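El frío de dentro

Llevo cuatro inviernos en Barros y sigo sin entender por qué en esta casa hace más frío dentro que en la calle. La inmobiliaria la anunció como "fresca en verano", y en eso no mintió: en junio se duerme de maravilla. Lo de enero no venía en el folleto.

El 4 de enero, con el termómetro del pasillo en plena huelga, decidí informarme sobre cómo calentar un dormitorio sin hipotecarlo otra vez. Mi primera teoría fue la ropa de cama. Mi abuela dormía bajo tanto peso que para darse la vuelta tenía que planearlo la víspera, y llegó a vieja.
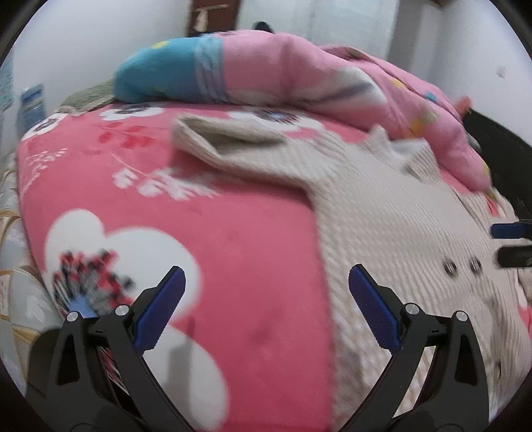
Ingvar Overgaard me escribió enseguida que el peso no calienta nada, que lo que calienta es el aire atrapado entre capas, y que dos mantas ligeras valen más que una de plomo. Le contesté que eso se lo explicara a mi abuela.

Pero probé. También probé a cerrar la puerta, a bajar la persiana a las seis y a tapar la rendija de la ventana con una toalla vieja. El radiador eléctrico lo descarté después de que en la tienda me pidieran 900 euros por uno con wifi - para qué quiere wifi un radiador, con quién habla.

La bolsa de agua caliente, en cambio, sigue sin actualizaciones pendientes. Se mete en la cama 30 minutos antes, a la altura de los pies, y se finge después que uno no le tiene cariño.

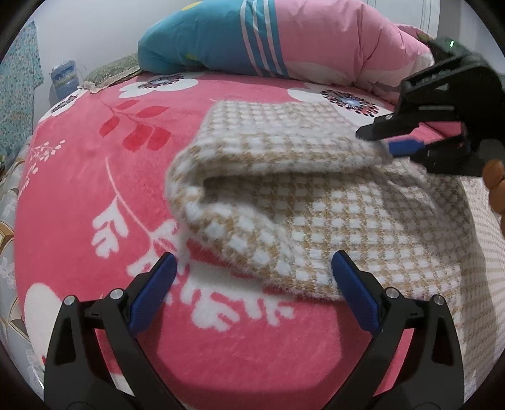 Bemia comentó en la entrada anterior que en su casa ventilan diez minutos cada mañana, hiele o no, porque el aire húmedo cuesta más de calentar. Lo he hecho toda la semana, con abrigo y con rencor. El espejo ya no amanece empañado. Yo sigo desayunando con gorro.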